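Thread about an old control board I am cleaning up, 1/5. I bought it in Usholm, and the seller had a box with up to 237 boards. I took only one — my table is small.

2/5. First I look for printed labels, before any schematic. They save me many evenings.

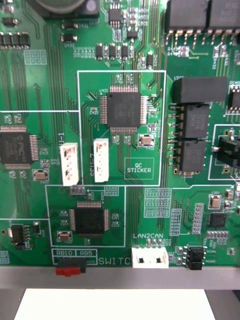

3/5. My favorite boards are the ones where the designer was generous with white ink. Every section gets its own outline, so you know which parts belong together. The big square chip is U401, and the connector in the same section is SER-2. I guess SER means serial, but I will check with a meter. The QC STICKER box is still empty.

4/5. Next come the wires.

- Red and black stay together in one bundle across the top of the board.

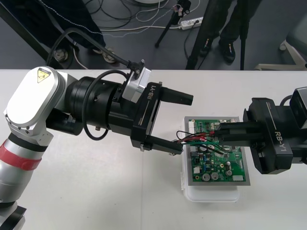 - Write down each wire before you pull anything. I forgot it in November and lost two evenings.

5/5. Mirjana Papadopoulos asked if I will sell it after. No, it stays with me. If somebody has papers for a Cirkley board, please write to me.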